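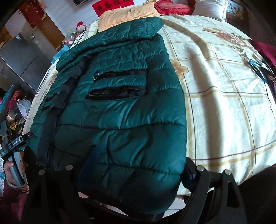 Photo: Wenura project archive

In August, the Wenura garment-handling project suspended the recording of jacket folding for 176 minutes following a fault in one of its hand-held grippers. This post sets out the fault and the measures adopted afterward.

The gripper is closed by the operator's hand, and a sensor reports the width of the opening to the recorder. During work on quilted outerwear, the recorder began to show the fingers as fully closed while they were still 7 millimeters apart. No alarm was raised. The recording software, Dilia, checks for missing values and does not check for implausible ones.

Thick padded fabric concealed the problem. A puffer jacket gripped at the hem holds the fingers apart by a varying amount, and the reviewers at Hurska had grown used to uneven readings on such items. The error was noticed only when an operator closed the gripper on a thin pillowcase and the value did not change.

Inspection at the Wihongi workshop found that the sensor magnet had shifted in its seat. One of the 4 screws on the finger mount had also worked loose, and had it come out, the finger could have dropped or pinched the operator's hand. The second matter was recorded as a safety incident, although no injury occurred.

Operators now close the empty gripper 2 times before each garment and compare the reading with a printed card. Mount screws are checked at the start of every shift. All jacket recordings made with the affected unit have been withdrawn from the training set. A request to add a range check to Dilia remains open.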